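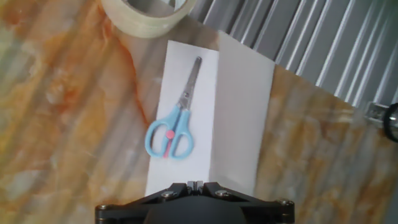 Mieczysław Sadowski asked whether a club robot needs special scissors. It doesn't. Short blades and a rounded tip will do for paper.

Workshop tips, September
By Sławomir Cieślak, Dorovgate student robotics club

Crease the sheet before the run — a sharp fold gives the fingers an edge to find. Put the tape roll down in the same place each time.
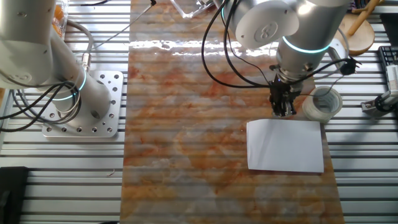

Mark that place in pencil, and keep spare sheets out of the arm's reach. Wipe the board between runs.

Comments
Kinsella: What weight of paper?
Linis: Ordinary copier paper folds well enough.

Contact the club | © Dorovgate | Back to top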